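Balcony Table Toys: README and data card

Contents

1. What this is
2. The place
3. The table
4. The toys
5. The activity
6. How the clips are labeled
7. Files
8. Known problems
9. Suggested uses and uses to avoid
10. Changes
11. License and contact

1. What this is

Balcony Table Toys is a small collection of short clips and stills about putting small plush toys on a table, moving them, and clearing them away. Everything was recorded outdoors or right beside the open air, in daylight. It is one part of the Hollance household collection, which also covers shelves, drawers, and kitchen counters. Each part can be used alone.

The release holds 319 clips and 400 stills. The stills were picked separately and do not all come from the clips. Every clip has a written label and a short note on which toys are on the table at the start and at the end.
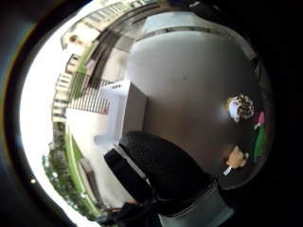

Remzi Çetinkaya and Nevzat Değirmenci, Hollance household collection
Last edited 2026-05-29

2. The place

The recordings come from one address, listed in the metadata as Evmont. The balcony has a railing with thin dark upright bars in one direction and glass panels in another. Past it are tall apartment buildings in pale colors, with some lawn and trees between them. In many of the stills the sky is close to pure white.

Evmont was chosen for its light. The indoor parts of the collection have lamps overhead and very even color, and we wanted toys seen under a strong sky, with one side of the table bright and the other in shade. Brightness changes a lot between sessions and sometimes within a single clip. We did not correct it. If your work needs matched exposure, do that step yourself and keep the originals.

The buildings opposite are far away, but rows of windows can be seen in a good share of the stills. The metadata has a field called "background_windows" with the values yes and no. It was filled in by hand.

3. The table

The top is pale gray and plain. It has small dark specks on it, and these are part of the data. They were not wiped off or retouched. Do not treat a speck as an object. An early version of our labels did this in eight clips, and those labels have been redone.

The table surface fills a large part of most stills, and in some there is little else in the room side of the view. Those are kept under the label "none", meaning no toy can be seen. "None" says nothing about whether a toy is on the table outside the view.

Color names for the surface vary in the notes. "White," "gray," "off-white" and "pale" all refer to the same table. We left the words as the note writers put them down, and the file surface_words.csv maps them to a single value.

4. The toys

The toys came in a mixed bag from Vasiliauskas, a secondhand shop, and have no names on our side. We use short labels based on how they look:

spotted: white with brown and black spots
green: bright green with a pink head
fox: orange and white, with rusty orange ears

"Fox" is only a label. Several people who wrote notes called it a puppy, and the notes field still has both words. Please search for both if you are reading the free text. The toy label field always says fox.
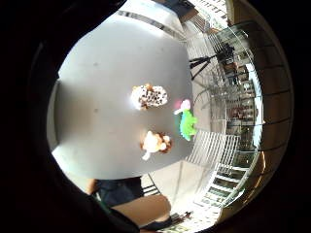

Spotted, green and fox on the right side of the table. Label: three_toys.

All of the toys are small and soft, with rounded bodies. They don't stand the same way every time. The spotted toy is often on its side, and we count that as a normal resting position. There is no correct way up for any toy in this collection. A label of "placed" means the toy is resting on the table and has been let go.

Colors hold up well in shade and less well in full light. The green toy is the easiest to find in nearly every still. Light-colored toys lose their edges when the light is strong, and the outline can spread into the table around them. In bright stills a pale toy may look more like a blob than an animal. When a note writer could not tell which toy it was, the label is "pale_unsure". Please don't fold these into spotted or fox.

5. The activity

The collection covers four simple jobs:

Set out: toys go from off the table to on the table.
Gather: toys on the table are brought close together.
Spread: toys on the table are moved apart.
Clear: toys are taken off the table.

The order of toys was left to the person doing the job. Some people start with the nearest toy and some with the brightest, and a few change their minds halfway. Those clips are kept. A clip where a toy is picked up and put back in the same spot has the label "returned".

Gather has no fixed distance. People were told to put the toys near each other, as they would if they wanted room on the table for something else. The results run from toys touching to toys with a clear space between them. We measure that space in toy lengths, judged by eye, and round to the nearest half. It is a rough measure and should be used as one.
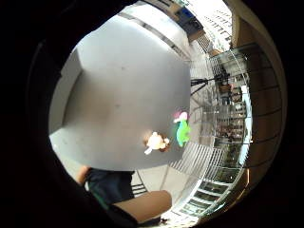
Green toy beside a cream-white one near the right edge of the table. Gap: one toy length. Label: two_toys.

A person may be seen at the table in part, usually a knee, an arm, or some clothing. The field "person_part" lists what is in view. Faces were not wanted, and any clip with a face in it was removed before release.

6. How the clips are labeled

Each label was written by one person and read by a second. Nevzat Değirmenci wrote the first set and Remzi Çetinkaya read it. For the second set they switched. When they did not agree, they watched the clip together and wrote one label. There were 38 such clips, listed in disputed.csv with both first answers kept.

Labels have the following fields:

clip_id
job: set_out, gather, spread, clear
toys_start
toys_end
gap: in toy lengths, empty if fewer than two toys
edge: yes if any toy is near the edge of the table
light: shade, mixed, bright
background_windows
person_part
notes

Stills carry the same fields with one "toys" field in place of toys_start and toys_end. A still has no job value. We tried guessing the job from single stills and the guesses were poor, so the field was dropped.

"Edge" was added in July of the first year, after the first set was finished. Values for the older clips were filled in later by going back through them.

7. Files

clips/ holds the clips, one folder per session
stills/ holds the stills
labels_clips.csv
labels_stills.csv
surface_words.csv
disputed.csv
sessions.csv
README, the file you are reading

Session folders are named by letter. The letters follow the order in which the folders were copied over and may not match the order of recording. Use sessions.csv if order matters to you.

8. Known problems

The view is very wide and round, with black corners. Straight things such as railings and table edges come out curved. We don't supply a flattened version.

The right side of the table is used more than the left. The people doing the jobs were free to put toys where they liked, and this is where many of them ended up.

Strong light affects pale toys more than colored ones, as described in section 4. Any count of how often each toy appears will be off for that reason.

Notes vary in length. Some are one word and some are a paragraph. A few mention traffic noise. The clips have no sound.

Other things, such as a tripod or chairs, can be seen past the table in some stills. They are not labeled.

9. Suggested uses and uses to avoid

The collection works well for finding small soft objects on a plain surface, for comparing the start and end of a short tidying job, and for checking how a method holds up in uneven daylight.

It is a poor fit for work on toy types in general. There are too few toys, and they came out of one bag. It should not be used to draw any conclusions about how people tidy, as the group was small and the jobs were given to them.

10. Changes

First release: clips and labels.
Second release: stills added, "edge" field added.
Third release: speck labels redone, disputed.csv added, "pale_unsure" split out from spotted.

11. License and contact

Free to use for research and teaching with credit to the Hollance household collection. For any other use, write first. Storage is provided by Gureck, and download problems should go to their help desk. Questions about labels go to Nevzat Değirmenci. Please give the clip_id or the name of the still when reporting a mistake.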